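Learning to Fall: Teaching Judo Breakfalls to Beginners at the Premham Club
Student project report, Sport and Movement Studies

Introduction

When I first walked into the Premham judo club back in August, I thought I would be writing about throws, as throws are what everybody pictures when they think of judo. By the end of my first evening I had changed my mind completely! The beginners spent nearly the whole class falling down, getting up and falling down again, and they were having a lovely time doing it. I went home with a sore shoulder (I had joined in, which my supervisor had warned me about) and a new topic.

My question was a simple one: do beginners feel more at ease with the backward fall if they learn it from a squat first, or if they start standing up, the way the club has always taught it?

How I went about it

The club kindly let me follow two beginner groups, one at the Premham hall and one at the smaller Anlow hall across town. Both groups had a 90 minute class each week for 4 weeks. The Premham group began every fall from a low squat and only stood up in the third week. The Anlow group went straight to standing, with a partner holding one sleeve. At the end of each class I asked everyone to mark how nervous they felt on a line from 0 to 100, and I kept a notebook of anything that caught my eye, such as chins that weren't tucked or arms that reached back for the mat.

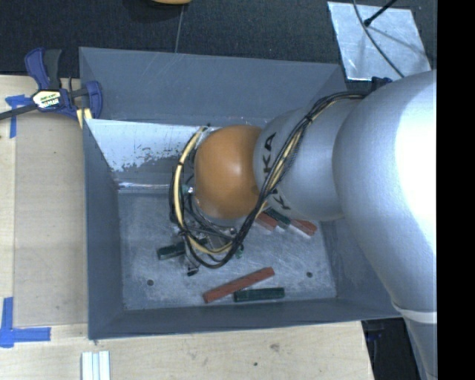 Figure 1. KUKA arm with orange gripper over a gray bin of red and dark green blocks.

Over the whole project I wrote down 763 backward falls, and my handwriting got worse as the weeks went by, so typing them all up took most of my winter break. I finished on 9th January, with a pot of tea and a great deal of relief.

What I found

The squat group marked themselves as less nervous in the first two weeks, and I saw fewer of them reach back with a straight arm, which is the habit the coaches worry about most. Once they stood up in week three, though, their nerves went up again, and for one class they looked much like the Anlow group had at the start. By the last week I couldn't honestly tell the two groups apart from my notes.

Limits and next steps

These were small groups with different coaches and different mats (the ones at Anlow are older and a good deal firmer), so I would be careful about leaning on my results too heavily. I also knew which group was which while I was taking notes, and that may have colored what I saw. If I could do it over, I would swap the two methods halfway through and ask a second person to keep notes beside me. I would also like to look at side falls, which several of the beginners told me they found much harder.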